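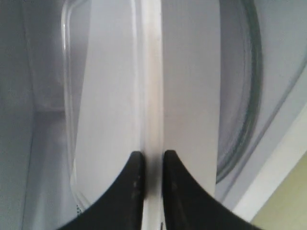
How does a microwave warm up your lunch?

Have you ever popped a bowl of cold spaghetti into the microwave and wondered how on earth it gets hot without a flame or a glowing red element? It's a very good question, and plenty of grown-ups aren't sure of the answer either, so let's find out together!

Inside the oven is a part called a magnetron (say it mag-nuh-tron). It makes invisible waves, a bit like the ones that carry music to a radio. The waves bounce off the metal walls and into your food, where they give the tiny bits of water a good old jiggle. All that jiggling makes heat, and the heat spreads through your spaghetti.

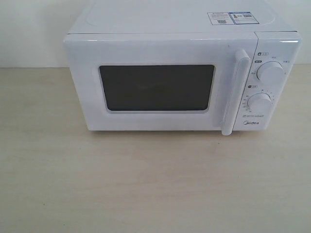 A microwave with two round knobs and a long door handle.

Some microwaves have buttons and some have knobs you turn. A power knob sets how strongly the food is heated, and a timer tells the oven when to stop. Try colouring in your own microwave, in any colour you like, and draw your favourite leftovers beside it.

Remember to ask a grown-up before you use a real one, and never put metal spoons or foil inside. Let your food stand for 2 minutes afterwards and give it a stir before you taste it, as the middle can be much hotter than the edges!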